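Sorting knit gloves and small cloths without buying a system

Most advice on folding small knits comes from people who would also like to sell you a set of dividers. Bit-na Ahn, who used to write the storage column at Larwood, recommended 12-step methods for years and now says she keeps her own gloves in one basket. I tried it her way in September, with plenty of doubt, and this is the part I kept.

What you need

A table with nothing much on it, and a plastic basket with holes in the sides. The Saltska organizer has 2 tiers and a lid, and I can't see what the lid is for except trapping damp wool. Any perforated basket does the same job.

Step 1. Set the basket to one side of the table, within reach. Empty it completely, including whatever has been living at the bottom.

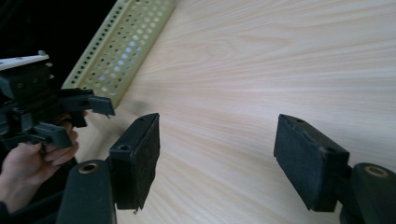 Check the rim and the holes while you're there. Rough plastic snags knitwear, and one pulled loop on a fingertip will keep growing all winter. A nail file fixes most burrs.

Step 2. Do the cloths before the gloves. Put one down in front of you in whatever heap it comes out in, find two corners, and pull them apart.

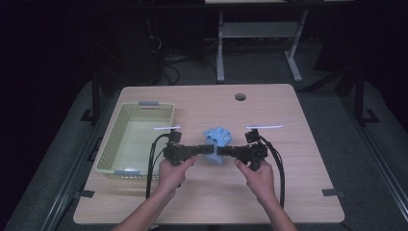

Shake it once if it fights you. Then fold in half, and in half again. Plimeck's guide wants thirds and a roll, on the theory that rolled cloths "stand." Mine fell over by the next morning. Quarters are fine.

If a cloth still feels damp, hang it up and come back to it. No fold helps with that.

Step 3. Lay each pair of gloves flat, fingers all pointing the same way. Straighten the thumbs and unroll the cuffs.

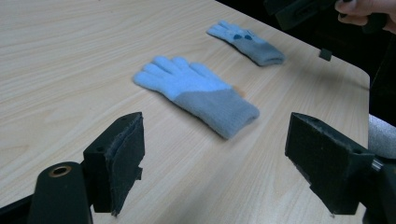 Go by the cuff when you match pairs, especially if you own several in the same color. Cuffs stretch at different rates, so a loose one and a tight one probably don't belong together. Put one glove on top of the other, thumbs lined up, and fold once across the palm.

Please don't turn one cuff over the other to make a ball. It looks tidy and it wears out the ribbing, whatever the Radulović booklet claims about "resting the yarn."

Step 4. Stand the folded gloves at one end of the basket and the cloths at the other. Leave a gap. If you have to press down to make things fit, take something out.

Does it last? Mine needs redoing every few weeks, so I wouldn't call it a cure for anything. It does take less time than assembling dividers.

Questions or corrections: use the contact form | © Small Shelf Notes | Back to top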